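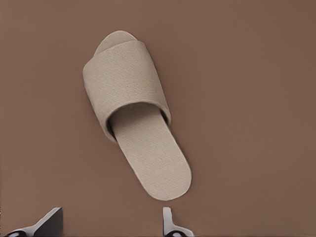 16/04/2026. Pricing again. Moved Nernura from per-seat to per-location billing in the staging account this morning and reran the April invoices against it. Of 126 active accounts, most land within a few dollars of what they pay now. The outliers are the small hotels, which have one location and a lot of part-time logins. They are also the ones who complain least and renew most, so I don't want to hand them a surprise. Lakshmi's view is that a hotel's supply list is short and cheap: soap, towels, the open-toe slipper in plain beige fabric. An item like that gets reordered constantly and generates almost no support load. If cost to serve is what we are pricing, these accounts should pay less under either model. I agree with the reasoning but don't have the support data split by segment. Added it to the backlog, second from top.

Runway sheet updated. The Tazi contract renewal is in at the old figure until I have a signature. With Tazi in, we are fine through the end of next year. With Tazi out, hiring stops. I changed the sheet so that unsigned renewals show in a separate column and don't roll into the total. Should have been set up that way from the first version.

Call with Ayanda Tshabalala at 11. She read the draft update to investors and cut it by half. Her notes: put churn above revenue, drop the paragraph on the roadmap, state the ask in one sentence. She also wants the Plosidetti pilot described as a pilot and not as a customer. It has been invoiced once, for $700, which covers setup only. Changed it.

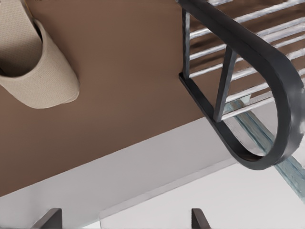
The other item with Ayanda was the option pool. She thinks it should be refreshed before the next round and I think after. We went over the dilution under both and the difference to me is smaller than I had assumed. Left open. I need the current cap table from the lawyers, and the one I have is missing the two advisor grants.

Afternoon: onboarding emails. The test ran on 200 new signups, split evenly. Version B (one task per email, no video) got more people to a first order but the gap is small and I don't trust it at this size. Leaving it running. No changes to copy until it closes, including typos.

Lakshmi is in Tunerthorpe tomorrow for the distributor meeting. Sent her the margin table and the draft terms. Our position is net 30, no exclusivity, and we keep the customer record. The third point is the one to hold.

Inbox down to over 30 unread, mostly vendor mail. Bank reconciliation not done. Carry forward.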